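December, late, kettle on

Third session with the arms at Metstead today and my feet are killing me, but what a good afternoon!

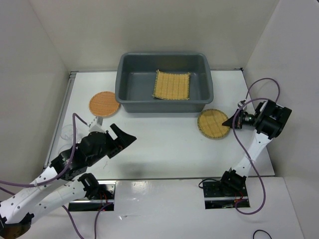
Myung-ja Hong and I are doing the tidying task for our project, the one where the table mats have to end up in the big grey bin. It sounds like something a toddler could manage and it has eaten 2 whole weeks. Woven mats are horrid things to pick up – they lie so flat that the fingers just skate over the top, so you have to come in at the rim and be a bit brave about it. The square straw one is my favourite, maybe because it has corners. The round ones I dream about.

Na-rae Ahn wants 400 tries logged before we're allowed to train anything, which made me groan out loud (she heard). Myung-ja is much calmer at the controls than me. I grip everything as if I'm hanging off a cliff, and my left hand always forgets there's a right hand. We've agreed to swap after every ten goes so neither of us gets grumpy.

Had a bit of a row about the name as well. She likes Starnex, I said it sounds like a cough sweet, and we've left it as Starnex for now because the form had to go in.

The Berneck lot are coming to see it before the holidays, so I need to write up my half of the notes and find out what time the last bus goes. Must also ring Mum. Bed now, and no reading about motors.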